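Section 4: Hanging the Grikuron fold-down desk

I've put up a few of these now, and the wall part is what eats your afternoon. The desk itself goes on in no time. Clear the floor, put the dog somewhere else, and read to the end of the section before you drill (I didn't, the first time, and I have the extra holes to show for it).

You'll want a stud finder, a level, a pencil, a drill, and the bag of screws marked Multeo. The MacDonald bag is for the shelf, so leave it closed for now.

1. Find two studs. Mine are 16 inches apart, and the rail is slotted for that. If yours are spaced differently, stop and go to the section on the backer board.

2. Hold the rail up and mark the top edge. I like mine a hair lower than the kitchen table, but sit in your own chair and try it!

3. Check the level, then check it again after you've made the pencil marks. Mine always slides.

4. Drill your pilot holes and drive all the screws most of the way in. Don't tighten anything yet.

5. Lift the desk onto the rail. Get a second person for this, it's awkward more than heavy.

6. Tighten from the middle out, then fold the top down slowly with one hand underneath.

CAUTION: Never load more than 40 pounds on the open top, and please don't let anybody sit on it.

Note: If the top drops the last inch with a thump, the folding arms need a quarter turn tighter at the wall end. The little Zedport wrench fits, or any hex key the same size. 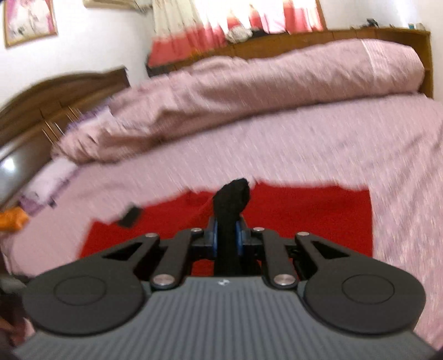

Folding arms loosen up over the first few weeks, so put a reminder on your phone to go over every joint once a month. I run a fingertip over each one with the desk closed, then again with it open. Round silver pins capping black arms, like the ones in the photo, are easy to check by eye: look along them from the side, and if one on your desk stands prouder than its neighbors, press it back in before you fold the top again.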